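Chapter 4

Planning Your Study Before the Test

In this chapter you will learn how to work backwards from a test date, how to use a practice paper properly, how to keep an error book, and how to look after yourself in the last few days.

Words to know: timetable, mark scheme, recall, spaced practice, error book
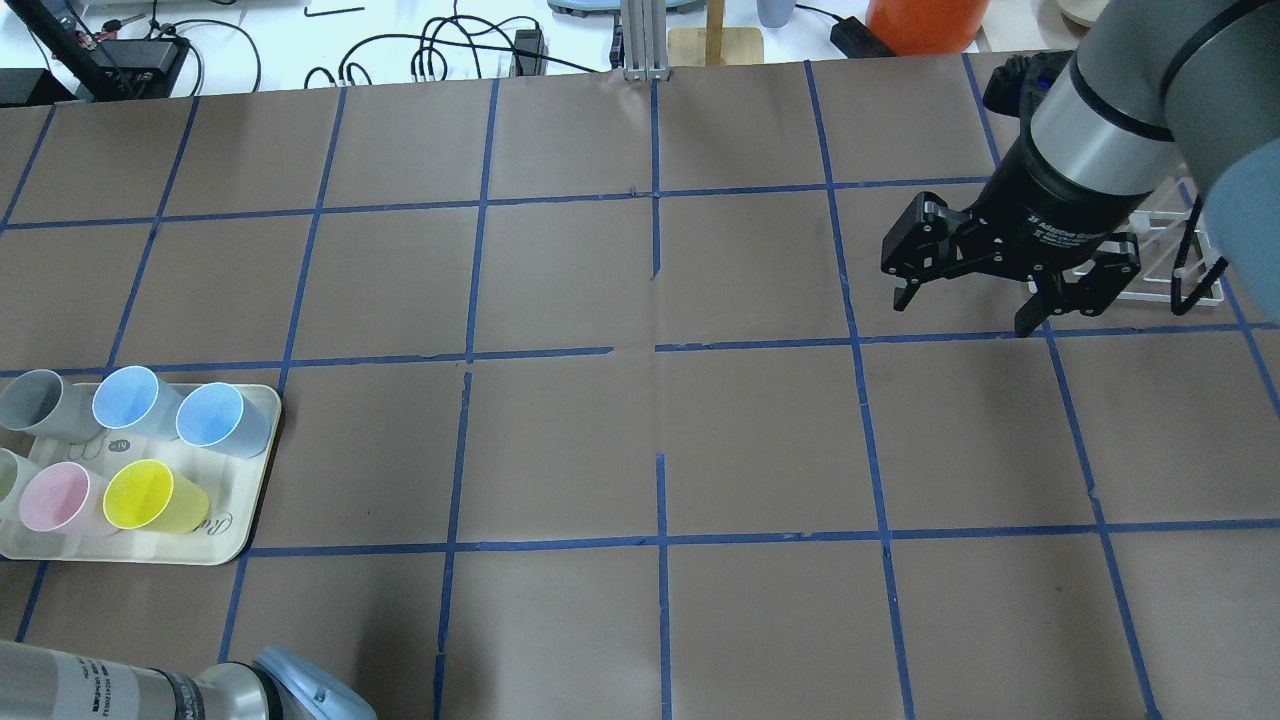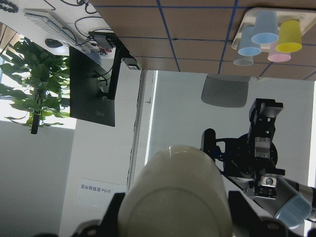 Fig. 4.1 and Fig. 4.2 Tabletops marked out in blue lines.

4.1 Two students, one test

Leen Nasrallah and Grethe Toft sat the same entrance test for the college at Hanmont. They had both left school years before, they both had jobs, and they both needed a good score in the reading and number papers to get on to the course they wanted. They even bought the same practice book.

Leen began on the first page and read on every evening until she fell asleep. She enjoyed it! By the end of May she had read more than half of the book and underlined a great deal of it. She had not yet answered a single question against the clock.

Grethe began at the back. She took out one of the full practice papers, set her kitchen timer, and did the whole thing badly. Her score was dreadful and she was rather pleased with it, for she now knew that fractions were letting her down, that her vocabulary was fine, and that she was running out of time in the long reading passages. She put the rest of the book away for a night and drew up a plan.

We shall come back to these two all through Part Two. Both of them got to Hanmont in the end, though Leen needed a second sitting, and she is the one who asked us to put this chapter so early in the book. Most of what follows comes from things they told us, together with notes from classes we have taught ourselves.

4.2 Working backwards

A test date is a wonderful thing for a planner to have. It doesn't move, and every other date can be hung from it.

Write the date of your test at the bottom of a sheet of paper. Directly above it write the day before, and beside that write "rest". Now go up the page a week at a time until you reach today. You have a ladder, and each rung is a week you can use.

Look at the rungs before you put any study on them. Cross out the ones you already know are spoiled: a family wedding, a run of night shifts, the week the children break up from school. Do this first, while you are calm. Students who skip this step nearly always end up with a plan that falls to bits in its second week, and then they blame themselves when they should be blaming the plan.

Next, mark two or three rungs for full practice papers. One belongs near the top of the ladder, one close to the middle, and the last should be at least a week before the test so that there is still time to do something useful with the result.

What remains is your ordinary study time. It will look smaller than you hoped. Everyone's does, and it's far better to see it now than in the final fortnight.

Try it yourself

Draw your own ladder. If you have no test booked, use a date in June and pretend. Cross out the spoiled weeks, mark your practice papers, and write down how many ordinary weeks are left. Keep the sheet, as you will need it again in 4.5.

4.3 What a practice paper is for

Many people treat a practice paper as a small version of the real thing, something to pass or fail. We'd like you to think of it as a map. It shows where the hills are, and you get far more from it if you spend as long looking it over afterwards as you did sitting it.

Here is the method we teach.

Sit the paper in one go, in a quiet place, with a clock and no notes. When time is up, draw a line under your last answer, change to a different coloured pen and carry on to the end. Mark both parts with the mark scheme. You will have two scores, the one you earned in time and the one you could have earned with no clock at all.

If the two scores are close together, more speed won't help you much and the work to be done is in the subject itself. If the second is a good deal higher, you know the material and need practice at a quicker pace. Grethe found that she was the first kind in number work and the second kind in reading, and she split her weeks to match.

Then go through every question you got wrong and put one of these letters next to it:

K for knowledge. You didn't know how to do it.
R for reading. You knew how, but answered a different question from the one on the page.
S for slip. You knew how, read it properly, and wrote 13 where you meant 31.
G for guess. Use this for lucky right answers as well!

The last letter takes a little courage. A guess that came good feels like a mark, and it is tempting to leave it alone. It may very well not come good next time.

4.4 The error book

Now for our favourite tool in the whole course. Buy a cheap exercise book and use it for nothing else. Each time you get a question wrong, copy the question on to a right-hand page. Leave the left-hand page empty. Close the book.

Two days later, open it and try the question again on the left-hand page with a strip of card over anything that might give it away. If you get it right, put a tick in the corner and come back in a week. If you get it wrong, come back in two days. Three ticks and you can leave that question in peace.

The gaps matter a great deal. Pulling an answer out of your memory after you've had time to half forget it is hard work, and that effort is what makes it stick. This is called spaced practice. It feels worse than rereading a chapter, which slips down so easily that we come away sure we know it. Leen told us that her underlined book had given her "the nicest feeling of knowing things", and that the feeling lasted until someone shut the book and asked her a question.

By the day of her second sitting Leen had 213 questions in her error book. Some of the early ones make her laugh now.

A few hints from students who have used one:

Copy by hand if you can. It slows you down enough to notice the word you missed.
Don't copy out the worked answer beside the question.
Keep it small enough to carry. Bus stops and waiting rooms are splendid places for a single question.
If one kind of mistake keeps turning up, give it a name. Grethe called hers "upside-down fractions" and began to spot them before they happened.

4.5 Filling in the ladder

Take out the sheet you made in 4.2. On each ordinary week write one main topic and one lighter one. The main topic should come from your K questions. The lighter one can be anything you already do fairly well and would like to keep warm.

Plan in short sittings. We suggest 20 minutes on one kind of question, a proper break away from the desk, and then a second sitting on something different. Changing topic wakes the mind up, and it is also much closer to how a test behaves, where a percentage question may be followed by one on angles.

Leave one evening a week with nothing on it. If the week has gone well, the evening is yours. If it hasn't, you have somewhere to put the work that got pushed aside, and the plan survives.

Vocabulary needs a word of its own. Long lists of 500 words are sold everywhere and they look very businesslike, but a list gives you no idea how a word is used. Choose a handful each week from things you have read, write a sentence for each one, and put the sentences in the back of your error book with the new word left out. You can then test yourself in exactly the same way as before.

4.6 The last few days

Stop learning new material three days before the test. Look over your ticked questions, which will cheer you up, and have one more go at those that are still waiting for a third tick. Find out how you will get to the test centre and what you are allowed to take in with you. Put your identity document in your bag.

On the day before, follow your own plan and rest. Go for a walk, cook something, see a friend who isn't taking the test.

Before you go on

Talk about these with a partner, or write a few lines on each.

1. Which of the four letters, K, R, S or G, do you expect to write most often? Do a short paper and see whether you were right.
2. Why does rereading feel more useful than it is?
3. Leen enjoyed her first method more than her second. How could she have kept some of that enjoyment while still testing herself?
4. Look at your ladder again. Which week worries you, and what could you move?

4.7 Reading against the clock

In this section we turn to the long passages that gave Grethe so much trouble. You will need a timer, a pencil and the first text in the practice section, "The Ferry Clerk".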